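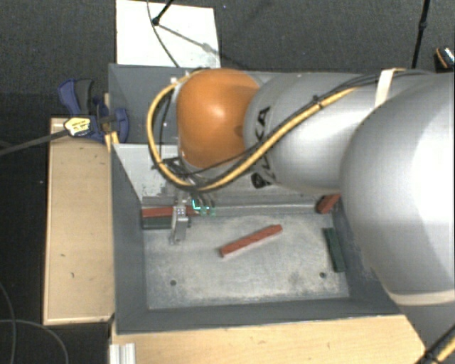

Projet Zurmont, lot 3 : apprentissage par démonstration pour la prise de pièces en bac
Rapport d'avancement intermédiaire, période close en décembre
Rédaction : Shota Kuroda
Destinataire : direction des programmes, Retier

1. Rappel de l'objet

Le lot 3 porte sur l'enseignement de tâches de prise à un bras industriel par deux voies : guidage manuel du bras et téléopération au moyen du poste maître fourni par Lerkel. La tâche de référence reste la saisie de blocs en forme de barre, rouges et vert foncé, dans un bac métallique à parois inclinées. Le cas difficile, tel que défini à la réunion de lancement, est celui du bloc plaqué contre une paroi ou accolé à un autre bloc.

2. Travaux réalisés

Le corpus compte à ce jour 190 démonstrations retenues, dont 40 par guidage manuel. Le reste a été acquis en téléopération. Ont été écartées 21 démonstrations supplémentaires, pour perte de synchronisation entre la commande et le flux vidéo ou pour reprise de la pièce en cours de trajectoire.

Le protocole a été modifié en cours de période. L'opérateur annonce désormais la pièce visée avant de déplacer le bras, et l'enregistrement démarre à cette annonce. Les séquences antérieures ont été redécoupées à la main sur le même critère. Ce redécoupage a pris plus de temps que prévu et explique le décalage signalé au point 5.

La chaîne de traitement (rééchantillonnage, filtrage des efforts, changement de repère vers l'outil) est stabilisée. Le format d'échange convenu avec Dwivedi est appliqué à l'ensemble du corpus, à l'exception des données d'effort, dont l'unité reste à confirmer de leur côté.

3. Observations

En guidage manuel, les trajectoires d'approche sont plus directes, mais le corps de l'opérateur masque une partie du bac et perturbe la mesure d'effort au poignet. En téléopération, la mesure est propre. L'opérateur manque en revanche de retour au moment du contact et tend à marquer un arrêt au-dessus du fond avant de fermer la pince. La politique apprise reproduit cet arrêt.

Les blocs parallèles et proches d'une paroi demandent une orientation précise des doigts. Les deux opérateurs adoptent des stratégies différentes : le premier écarte d'abord le bloc voisin, le second insère un doigt côté paroi. Le mélange des deux dans un même jeu d'apprentissage dégrade le comportement obtenu. Un étiquetage par stratégie a été ajouté aux métadonnées.

L'occultation du bac par le bras dans la vue fixe demeure la principale limite de la perception. Dans certaines configurations, le haut et la droite du bac sont en grande partie cachés pendant l'approche. Une seconde vue est à l'étude.

4. Difficultés

Le faisceau de câbles longeant le bras limite la rotation utile du poignet. Les consignes données aux opérateurs excluent les orientations concernées, ce qui réduit la diversité des prises pour les pièces placées dans les angles. Une révision du cheminement a été demandée à l'atelier.

Le poste Lerkel a été indisponible 13 jours ouvrés à la suite d'un défaut du codeur de l'axe 4. Le remplacement a été pris en charge par le fournisseur.

5. Calendrier et suite

Le livrable L3.2 (corpus annoté) est reporté d'un mois. Le livrable L3.3 (évaluation comparative des deux modes de démonstration) conserve son échéance, sous réserve de la réception des unités d'effort de Dwivedi.

Actions prévues pour la période suivante :
- compléter les démonstrations par guidage manuel sur les pièces d'angle ;
- entraîner séparément les deux stratégies de dégagement ;
- tester une limitation de vitesse progressive à l'approche du fond, côté poste maître ;
- rédiger la notice d'acquisition destinée aux nouveaux opérateurs.

Aucune demande budgétaire n'est associée au présent rapport.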